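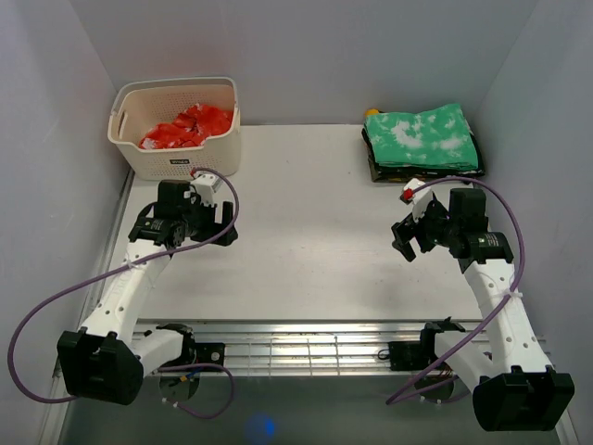 Einheit 3: Reservefärbung, Grundlagen. Reserve = alles, was die Farbe vom Stoff fernhält, also Faden, Wachs, Klammer, Falte, Knoten. Bitte die Begriffe auseinanderhalten, in der Klausur letztes Jahr ging das wild durcheinander. Batik streng genommen nur Wachs! Was umgangssprachlich "Batik" heißt, ist meistens Abbindetechnik (tie-dye, indon. plangi). Typisch dafür die hellen Flecken mit unscharfem Rand, vgl. das grüne Tuch oben auf dem gefalteten Stapel: weiße Partien auf grünem Grund, die größte links von der Mitte. Solche Partien sind nie ganz symmetrisch, auch bei sauberem Falten nicht.

Verfahren, kurz
Plangi: Stoff abbinden, färben, öffnen. Fadenspannung entscheidet über die Kante.
Tritik: nähen und zusammenziehen. Linien statt Flecken. Reißfestes Garn nehmen.
Shibori: jap. Sammelbegriff, umfasst beides und noch mehr (itajime = Klemmen zwischen Brettchen, arashi = um die Stange gewickelt).
Ikat: gehört nur halb hierher, Reserve am Garn VOR dem Weben. Kommt in der nächsten Einheit.

Farbstoffe
Reaktivfarbstoff auf Zellulose (Baumwolle, Leinen, Viskose): Bindung im alkalischen Bad, Soda dazu. Polyester nimmt so gut wie nichts an, vorher Etikett lesen. Säurefarbstoff für Wolle und Seide. Indigo ist Küpenfarbstoff, eigenes Kapitel, oxidiert an der Luft, deshalb mehrere kurze Züge statt ein langer.

Flotte
Flottenverhältniss = Gewicht Ware zu Gewicht Bad. Für die Übung 1:20, also 150 g Stoff auf 3.000 ml. Bei Reserven nicht zu viel rühren, sonst kriecht die Farbe unter die Bindung. Stoff vorher waschen, ohne Weichspüler!! Nach dem Färben erst kalt spülen, dann aufbinden, dann heiß.

Lektüre
Zanele Mabuza, Falte und Faden, Kap. 2 (Scan liegt im Ordner Civum). Der Abschnitt über die Musterbücher aus Havulari ist freiwillig, lohnt aber, die Sammlung hat 3.159 Proben, vieles davon unsigniert.

Bis zum nächsten Mal
2 Proben abbinden, eine plangi, eine tritik, je bis zu 30 cm Kantenlänge. Ungefärbt mitbringen. Name mit Bleistift auf die Webkante, Kuli läuft aus. Handschuhe sind da, Schürzen nich.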